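Ticket 906
Queue: cell practice / standards
Subject: Marked as failed under rule 6 when the fruit was in the container
Opened by: Britta Engelhardt
Status: reopened

Entry 1, opening report

I'm opening this against the work rules and leaving the arms out of it for now. The Vinda checklist that came in with the August revision says that a sorting run fails if "any item is not fully visible at the end of the run." That's rule 6, word for word. On the two-arm table we put toy fruit into a clear container, and fruit that goes into a container ends up next to other fruit. Some of it is going to hide behind some of the rest. Under the rule as written, doing the job makes you fail the job.

I raised this when the draft went around and was told that clear plastic takes care of it. I'd like to know who tested that, and with what.

What I've had marked as failed so far: runs with every piece inside, nothing on the wood, nothing dropped on the floor, and a reviewer's note reading "berry not confirmed." The berry was there. I put my hand in and picked it up.

Entry 2, reply from the Nutgate review desk (pasted from mail)

"Please confirm that the table is laid out according to the practice sheet and that clothing is kept to the perimeter. Please also confirm the container is the approved clear type. Reviewers can only score what they see."

Entry 3, my answer

Clothing is at the perimeter. Folded garments go along the far side and down the left and right, the plant goes in the middle, and the container sits at the front where both grippers can get to it. I've laid the table this way for months and nobody had a complaint until the checklist changed.

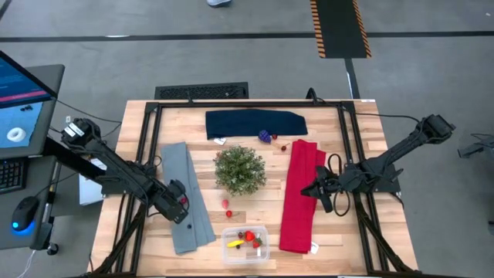
So I don't accept that layout is the cause, and I'd ask the desk to stop suggesting it each time a mark is questioned. The practice sheet has one line on clothing and it says to keep it clear of the container opening. It doesn't say what color, it doesn't say how many pieces, and it doesn't say anything about fruit resting on cloth before it gets picked. If Nutgate wants a rule about dark fruit on gray fabric, then write one and put a reason next to it. I'm not going to follow rules that exist only in a reviewer's mail.

On the container: yes, clear. There's a difference between clear and invisible, though. Look through one wall and you get one kind of picture, look through two and you get another, and anyone who has tried to read a label through a storage bin knows this.

Entry 4, steps tried

Wiped the container inside and out with the dry cloth. No change in marks.

Turned it end for end. No change.

Lowered one of the overhead lights. The glare moved to another part of the wall and the arms' own status lights looked brighter. Put it back.

Asked for the reviewer's stills so I could see what they see. Got them after the second request.

Asked whether "fully visible" means from one viewpoint or from any viewpoint. No answer. This is the question I actually want answered, so I'm repeating it here: one, or any?

Entry 5, reply from Nutgate

"The guidance was adapted from the Engebretsen handling notes, where full visibility is required at all times. We see no reason to depart from it."

Entry 6, my answer

I went and read the Engebretsen notes, all 90 pages. They're written for flat trays. Single layer, open top, viewed from straight overhead, parts that don't roll. On a flat tray you can ask for full visibility and get it. Someone lifted the sentence and left the tray behind. I don't blame Engebretsen for that, their sentence is fine where it is.

I also don't think much of "at all times." While a gripper is holding a piece of fruit, part of that fruit is covered by the gripper. If we take the rule literally, every pick fails at the moment it succeeds. I assume no one means that. Then please write down what is meant.

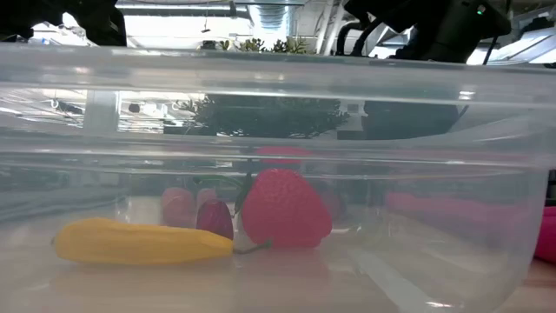 Rule 6 also says nothing about height, and the reviewers have been using the low view as if it were the only one. From table height you're looking through the side of the bin at whatever happens to be nearest. The big red strawberry stands in front and the smaller, darker one next to it is partly hidden behind it. Farther back there are pink shapes gone soft through the plastic, and I wouldn't care to swear to what they are from that angle alone. There's also a second red strawberry up on the rim, and that one is a reflection. Count by eye from there and you could end up with too few or too many, depending on how tired you are. I can't see how either mistake tells us anything about what the arms did.

Entry 7, proposed wording

Here's what I'd put in place of rule 6. I've kept it short because the long version is what got us here.

"At the end of a run, every item must be inside the container. An item counts as inside if any part of it can be identified from at least one view, and no part of it rests on the rim. Reflections are not items. Where no view settles the matter, the operator checks by hand once the arms are stopped and writes down the result."

The bit about stopping the arms is there on purpose. The current checklist has the hand check and the arm stop on separate sheets, in the wrong order, and a new person following it to the letter would reach in first. That should bother people more than a berry does, and I'd like it fixed whether or not the rest of this goes anywhere.

Entry 8, reply from Nutgate

"Thank you for the suggestion. Hand checks introduce operator judgment, which the checklist is designed to remove. Have you considered the Fukero insert? It holds items apart so that each can be seen."

Entry 9, my answer

I've considered it. The insert divides the container into pockets. Sorting into pockets is a different task with different picks, and the numbers before and after wouldn't compare. You'd be changing the work to suit the form. If someone wants to run it as its own task I'll set it up, but I won't have it used to make rule 6 look good.

As for judgment, a reviewer squinting at a blurred pink shape and typing "not confirmed" is using plenty of it. The checklist has moved the judgment to someone who can't touch the container.

Entry 10, status

Closed by the desk at 4:10 p.m. with the reason "guidance provided." Reopened by me at 4:25. No guidance was provided on the question in entry 4.

Interim practice at this table until there's an answer: arms stopped first, then hand check, result written on the run sheet with initials. Disputed marks are logged as "view" and kept apart from real drops. I've asked for the old marks to be looked at again under the same split, and I don't expect much from that.

Waiting on: Nutgate, for one viewpoint or any. Whoever owns the Vinda checklist, for the order of the stop and the hand check.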